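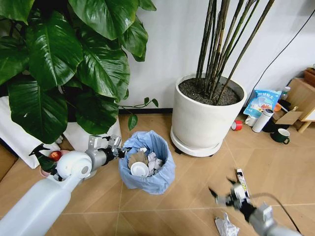
Zirneck bin-liner set, fault subset

The fault covered in this subset is a late open command on the left gripper. The operator's command was logged on time, but the Wonent hand driver held it in a queue and the fingers kept their last position while the arm moved on. Most of the episodes are bin work like the one shown, with the left gripper just over the rim of a lined bin and paper waste heaped in the bag. At that height a late finger command matters, as the fingers can catch the film and pull the whole bin sideways.

Contents

The subset has 94 episodes recorded at the Ukow site in May. 19 of them contain the fault. In 4 of those the bin tipped over. The rest are clean runs of the same task and are kept for comparison. Head camera video, joint states and gripper commands are included for both arms.

Cause

The driver buffer holds 255 messages and did not drop old ones when it filled up. The right hand ran on an older driver build and was not affected.

Known problems

Gripper position in the fault episodes is the commanded value, copied back by the driver. Do not use it as a measurement. Finger current is correct and can be used to find the real opening time.
Fault labels were added by hand from video - start times may be off by a few frames.
Two clean runs have no audio.

Safety

The stop button cut arm power but left the grippers closed. If a bag is caught, press stop first, then release the fingers with the manual lever. Do not pull on the bag while the arm is powered.

Status

Fixed in Fogh driver release 4. Episodes recorded after the fix are in the main set.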